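## 4. Simulated table-clearing check

Run this section before the arm is given any work at a real table. It shows which parts of the chore the controller can be left to do and which still need a person. The Tikkanen task set must already be loaded (section 3).

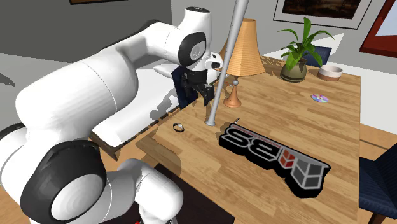
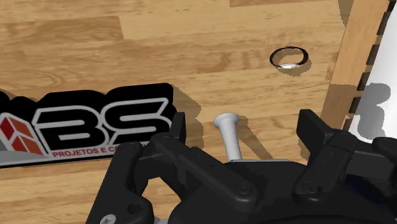
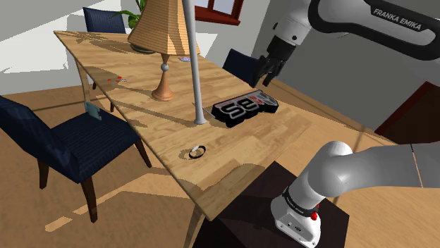
*Fig. 4.1 Simulated table task: two room views and, second, a close view at the gripper.*

1. Open the task set and select **Table, mixed items**.
2. Set the number of runs to 16. Leave the random seed unlocked.
3. Check that the black ring lies flat on the wood and is clear of the other items.
4. Set the approach height, then start the first run at half speed.
5. Watch the first 2 runs in full. If the fingers touch the table, stop and return to step 4.
6. Let the remaining runs finish and save the log as `table_mixed`.

**Note:** A run counts as complete only if the item is released inside the target area. A grasp followed by a drop is logged as a failure.

**Caution:** Do not copy simulated grip force to the real arm. Friction in the Mandis model is fixed at one value for all wooden surfaces.

### 4.1 Reading the result

Thin, flat items are the weak point. In our own trials the arm completed 7 runs of 16 with the ring. Märta Haugen repeated the test over 200 runs with a slower approach and saw no useful gain.

Treat clearing a table as a supervised job for now. Lamps, plants and crockery should be moved by hand first. Wiping down is not supported in this release.

Send logs with unexplained stops to Eino Salminen, giving the seed and the run number.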